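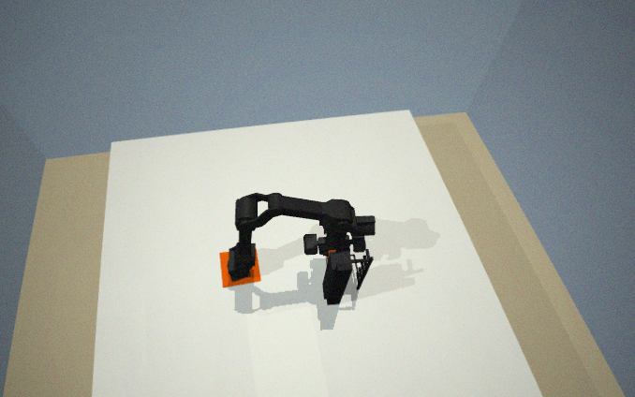 Skunmont workshop's arm build gets its own simulator

Members of the Skunmont shared workshop can now try out moves for their homebuilt robot arm on screen before running them on the bench. Iida Kokkonen and Troels Egilsson put the simulation together over 9 evenings, and they're thrilled with how it's going!

The black arm practices over a flat orange square on a white work surface. Last night's session ran to 3,928 trial reaches, all on Kokkonen's old laptop.

"I used to burn a whole evening on 12 tries," Egilsson said. "Now I come back from making coffee and there are over 300 waiting for me."

Work on the real arm began in December. The next step is tuning the shoulder motor.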